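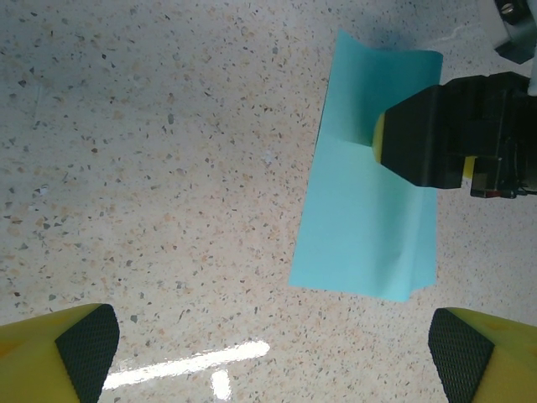
I've been folding for a living for 13 years, first at a hotel laundry in Vadthorpe and now at a linen service in Humville, so when the company brought in robot arms I had opinions before anybody plugged one in. Most of them were wrong. I figured we'd all be out by October, and I told anyone who would sit with me at lunch (sorry, everybody).

We're all still here. What changed is the day itself. I used to fold with three other people at one table and we talked the whole shift - kids, bad knees, whose turn it was to drive. Now I spend a good part of it minding a pair of grippers, and let me tell you, a gripper does not care about your sister's wedding! A piece of cloth I could fold half asleep is a real problem for a machine. Cloth slides, it wrinkles, a corner flips under. I never thought of that as skill until I had to explain it to an engineer, and I'll admit I liked being asked.
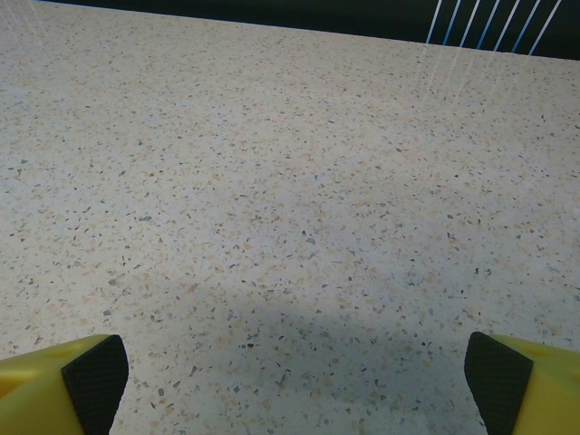 But being asked is where I get stubborn. My hands taught me all that over years of sore shoulders, and the training bonus came to 60 dollars. Once. The folks at Kakomcombe, the next plant over, got a raise written into their job titles, and I think that's how it should go everywhere. If you're teaching the thing, you're a teacher, so pay for teaching.

And please, put the stools back together. We're spread out now, one person per station, 12 feet apart, with fans going. My shoulders feel better than they have in ages and I go home having said maybe 40 words. I'd take the arms any day over the old heavy bins, I really would. I just want somebody to talk to while they work.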